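Ticket Zostus, doblado de toallas. Sigo yo con esto!

Lancé 200 intentos con la política nueva de Tipoki y en 197 el agarre salió bien -- qué alegría. Los tres fallos son de percepción: confunde el borde con un pliegue interior (y a mí también me cuesta, la verdad).

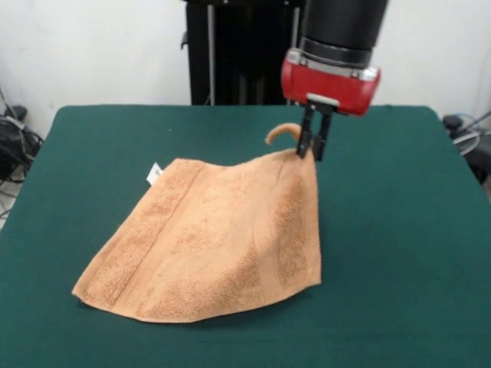
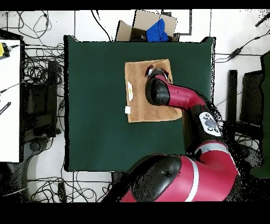
Misma mesa verde y el brazo rojo y negro con la toalla en las tres.
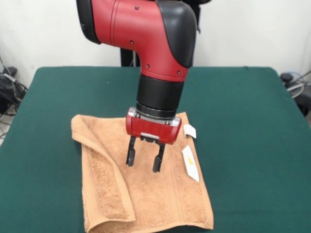

Keith Paewai contesta que antes de reentrenar pruebe a bajar el umbral de profundidad a 8 y repita 24 intentos. Lo lanzo esta tarde y pego aquí el log.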